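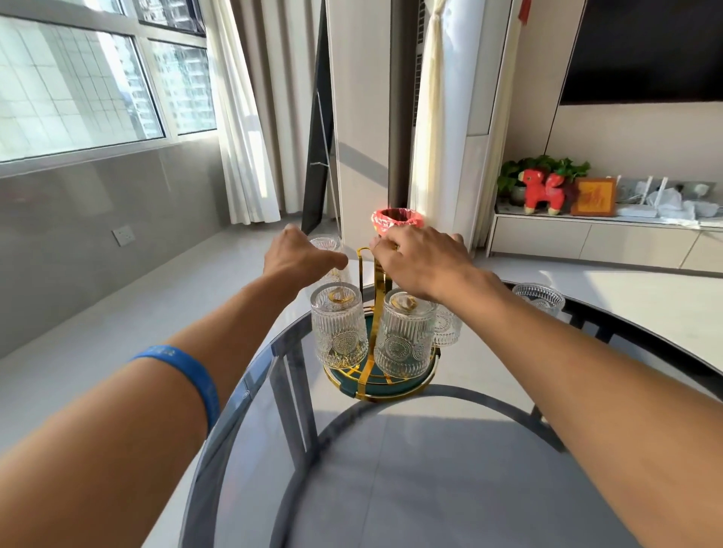
**Figure 3.** Reaching toward a hanging cup rack on a glass side table. Four ribbed tumblers are on the rack and a fifth stands upright on the table.

### 4.2 The hanging rack

I'll admit I came into this study expecting the hanging rack to be the dull part. I wanted to write about drawers (I have a lot to say about drawers, see Section 5), and the rack was only on the list to round out our set of ways people keep drinking glasses at home. Then I started going through the session notes and found that people had more to say about it than about any cupboard we looked at!

Of the 476 storage episodes in the Farooqui set, 147 involve a rack of some kind, and the type in Figure 3 was the one I kept coming back to. It has a tall gold stem with a loop at the top and short hooks, and the glasses hang from it upside down over a round tray. You can see one hand on the handle while the other reaches for a tumbler at the back. I call this the "hold and reach" posture in the coding sheet, and once I had a name for it I found it all over the place, on plate stands, on mug trees, even on one very wobbly spice carousel.

Why hold the stem at all? My guess is balance. A tall stand with glass hanging off it feels top-heavy, even when it isn't, and a glass table underneath probably doesn't make anybody braver. One participant at the Bratard apartments told me she'd never tipped hers over and still wouldn't touch a glass without a hand on the middle. Another said it was "like keeping a hand on a stroller," and I liked that so much I wrote it on the cover of my notebook.

The other thing I want to flag is the extra glass. In Figure 3 there's a tumbler standing on the table by itself, the same ribbed pattern as the ones on the hooks. In my coding a piece like this counts as "nearby," meaning it is within easy reach of its rack but isn't hanging on it. I don't try to guess from a single picture whether a nearby glass is about to go up or has just come down. For that I used the diaries from the Wisus interviews, where people wrote down what they did with their glasses in the evening and again the next morning. Nearby glasses show up in those constantly, and quite a few people had one they simply never hung, the everyday water glass, while the rest of the set stayed put for company.

A word on pattern, too. The tumblers in the figure have ribs up top and an embossed sunburst medallion lower down, and participants with decorated sets like this talked about the rack as something to look at. Plain-glass owners mostly talked about drying. I had 30 interviews for this part, so please don't lean on the split too hard, but it was strong enough that I added a "display" code to the Skollutent scheme and went back over everything I'd already coded (there went most of July).

Small decorations I left uncoded, like the red-and-pink thing near the top of the handle in Figure 3. I couldn't settle on a rule that worked for ribbons, tags and wrappers all at once, and my second pass disagreed with my first more often than I'd care to print.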